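Subject: Re: [skornley-crafts] Basket weavers and the spring fair
Date: 29/03/2018

Hi everyone,

Sorry for the long quiet, I've been up to my elbows in willow. I wanted to answer this before it slid down the page:

> Does anyone still make the old Erkden field baskets, the ones with the
> flat back and the twisted handle? My grandmother had one by the stove
> for kindling and it finally gave out in February. I've looked in the
> shops and all I find is the imported kind. Also, is the willow you
> can buy online any good, or do I need to know a grower? I've made
> two round baskets from a kit and would like to try one myself.

Yes, they're still being made, just not by many people! I learned on that basket, more or less. The workshop at Katona used to run a winter course and the flat-back was what they started you on, which was cruel of them. It's a hard shape. The back wants to bow out on you the whole time, and if your corner stakes aren't matched for thickness you get a lean that no amount of tapping down will fix. I have one in the shed that leans so badly it only stands up full.

On the willow: bought rods are fine for a first try. I get mine from Steltico, who sell it in bundles sorted by length, and for a field basket you want the 5 foot rods for the siding and something heavier for the frame. One bundle will do you with plenty left over for mistakes. Brown willow (bark on) is the traditional stuff, but it needs a good long soak, days and days, and it stinks up the bathtub. Buff is much quicker and kinder on the hands. I'd start with buff and not feel bad about it.
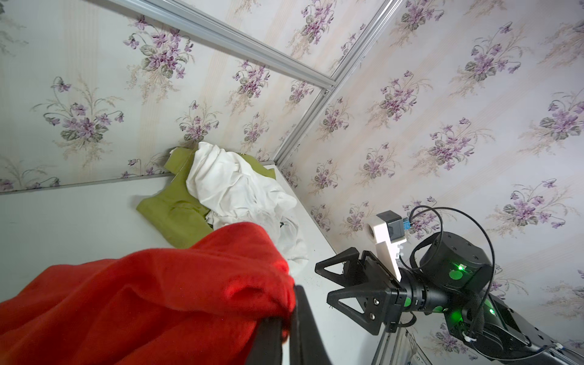 The twisted handle is the part everybody worries about and it's really not so terrible. You work the rod from the thin end down, cranking it round like you're winding a clock, until you feel the fibers let go. Do it on a freshly soaked rod and do a few spares - one always snaps right as you're getting pleased with yourself. Then wrap it over the bow handle, tuck the end into the weave and leave it alone until it dries.

If you'd sooner buy one, there will be a table of Erkden baskets at the Skornley spring fair. Last year the field baskets were $50 each and they went early, so don't stop for coffee first like I did. I did see an old one there too, really lovely, gone nearly black with handling, but the seller wanted $500 and I had to walk away talking to myself.

One more thing, don't throw your grandmother's out! Even if the bottom is gone, the border and handle will show you exactly how it was put together, and you can measure the stake spacing straight off it. A new base can sometimes be woven in, too. Bring it along to the fair if you can, I'd love to have a look at it.

I've got 30 or so leftover rods of buff here, mixed lengths, free to anyone who wants to practice twisting. Just write me off list.

Happy weaving!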